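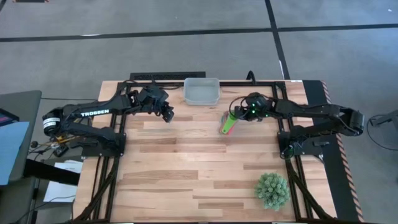 Chapter 6
From Camera Frames to Arm Commands

The first five chapters treated perception and control separately. You wrote a node that found objects on a plane, and you wrote another that moved an arm through a list of joint positions. In this chapter the two are joined. The result is a loop that reads the cameras, decides what to do, sends a command, and reads the cameras again.

The code uses Clitus, the control library introduced in Chapter 2, and Plosach, a small planner written by Yakubu Ojo and Pauline Staniforth. Install both before you start Section 6.2. You will also need the Penrose recordings, a set of 996 short episodes of two-arm work with plastic cups and scoops. Of these, 661 are for training and the rest are held back for testing.

Each episode stores the wrist views, a fixed view, the joint positions of both arms, and the gripper openings. These streams do not arrive at the same rate. Joint positions come in much faster than images, so a frame must be matched to the joint reading closest to it in time. Students who skip this step usually find that their detections drift whenever the arm speeds up.

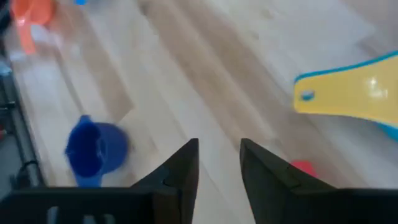
6.1 THE WRIST VIEW

A wrist camera moves with the gripper, and the fingers stay in nearly the same place in every image. Everything else shifts. Cups near the fingers can blur while the arm is moving, and an object behind a finger may show only its upper edge. A detector trained on still images will miss many of these.

Clitus handles this with a fixed finger mask and a blur score for each detection. Detections with a low score are kept for 17 frames before they are dropped. You can change this value in the settings file, and Exercise 2 asks you to do so.

The fixed view is slower to process but shows how high an object is being held above the table, something the wrist view gives poorly. Plosach asks for it before planning any move to a release point.
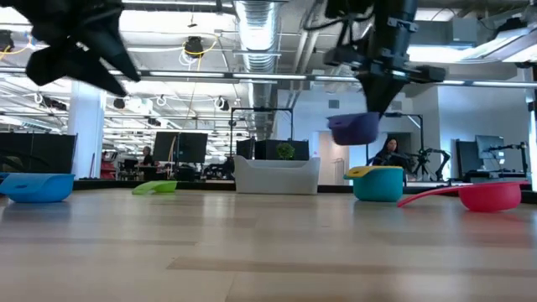

Figure 6.2. Purple scoop held above the table, seen from the fixed camera.

Section 6.2 begins with the timestamps. Open align.py and find the function match_nearest, which takes 2 lists and returns pairs of indexes.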